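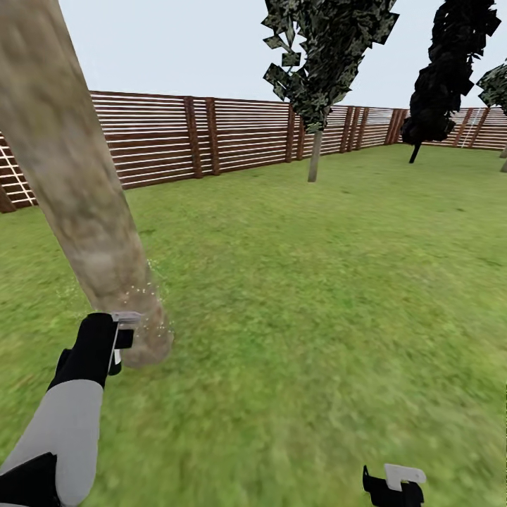
Pimunari is a small nature center and field school on the dry side of the Sangkhawat valley, and we have been teaching people about the plants and animals of this place for many years now. We began with one room, one table and a box of pressed flowers that Kátia Rocha had collected when she was still a student. Today we keep a library, a herbarium and a walking trail, and schools from both ends of the valley come to us. Many visitors ask first about birds, but we like to begin with trees. Bark is a very good teacher for beginners. It can be beige, tan and brownish gray on the same trunk, with darker smudges between, and a child who has looked at this for five minutes will not draw a tree with one brown crayon again.

Who we are

Kátia Rocha is our founder and she is still responsible for the herbarium. Her main interest is the small annual plants which appear after rain and are gone before most people notice them. She came to the valley to study them for one season and then she stayed.

Jagadeesh Devadiga joined us as a teacher and he is now the director of the field school. Before this he taught biology in secondary schools, and he brought with him the habit of writing everything on the blackboard, also the weather. He leads the Draleo walk, our night walk for moths and owls, and he answers most of the letters that arrive here. If your answer is long, it is probably from him.

The herbarium

At this time the herbarium holds 3,017 sheets. Each sheet has the name of the plant, the place where it was found and the name of the collector. The oldest ones were given to us by families in the valley, and on some of them the handwriting is difficult to read. We are copying all labels into a catalog, and the first 500 are finished. Researchers and students may use the collection in our reading room if they write to us before they come. We do not lend the sheets, but we can make copies of the labels. 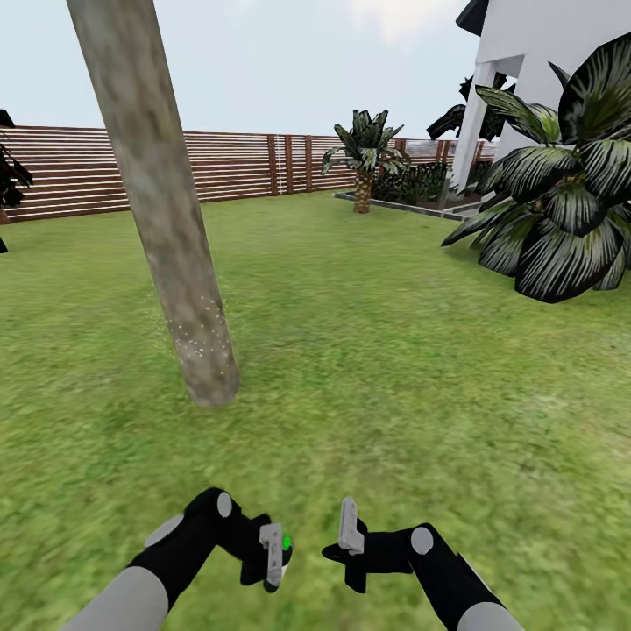

Gray trunk on the lawn, with small white flecks near the base.

The Dreron Trail

The Dreron Trail starts behind the library and follows the old water channel up to the ridge. It is 3 miles long. The path is stony in the upper part, so please wear closed shoes and carry water also in the cool months. There are 2 benches, both of them in the lower part. Dogs are welcome on a leash until the gate, but not after it, because ground birds make their nests on the slope. In March the upper part is closed for the same reason. The lower part stays open, and it is in any case the better one for flowers.

What we teach

Our courses for schools last one morning. The children choose a small piece of ground, mark it with string and write down what they find there. For adults we have a weekend course in plant names, and another one in keeping a field notebook. You do not need to know any Latin before you come - we explain the words as we meet them. Teachers can ask us for the worksheets without booking a visit.

How we are paid for

Pimunari does not belong to a university or to the government. We live from course fees, from the sale of our trail guide and from gifts. Entrance to the trail is free. The reading room is free too, but we are thankful when visitors leave something in the box by the door.

To book a course or ask about the herbarium, please write to the office and tell us the size of your group and the age of the children. We try to answer within one week.

Page last changed 8 February 2019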